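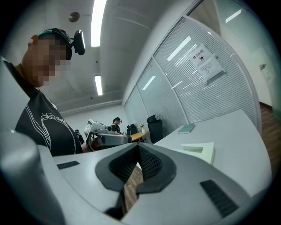 Brown wooden floor, Belness building

Refinishing a wooden floor in an occupied building
Posted by Belness Residents Office

Our office oversees a building of 31 apartments with wooden floors. The finish has worn thin near the entry doors, and several residents have asked whether the floors should be sanded to bare wood or simply given a new top coat. The work is planned for August, and each apartment would be closed for as short a time as possible. We would appreciate guidance on how to choose between the two methods, and on how long residents should expect to stay off the floor. One quote we received comes to 1348 dollars per apartment for full sanding.

Irusia Property Services
The choice depends on whether the wear has reached the wood. Place a few drops of water on the worn area and wait several minutes. If the water stays on the surface, the finish is still sound and a light abrasion followed by one new coat is normally sufficient. If the water soaks in and leaves a dark mark, that area should be sanded.
Please confirm beforehand that the floor has not been treated with wax or oil soap. A new coat will not bond over either product – it will peel, often within weeks.
Drying times are printed on the product label and should be followed as written. Our standard notice to residents allows 3 days before furniture is returned and a longer period before rugs are laid. Rugs put down too early may leave a permanent outline.

sison_hall
We did the top coat only and it was fine. Paid 325 per room. Ask them what they do about the closets, ours were left out and had to be scheduled again.

Nenex Building Management
We agree with the first reply and would add two points. The quote should state in writing whether moving furniture, removing baseboard trim and disposing of dust are included. It is also advisable to complete one vacant apartment first, if one is available, so that the sheen can be approved before the remaining work is ordered. Satin and semi-gloss look quite different in a room with large windows.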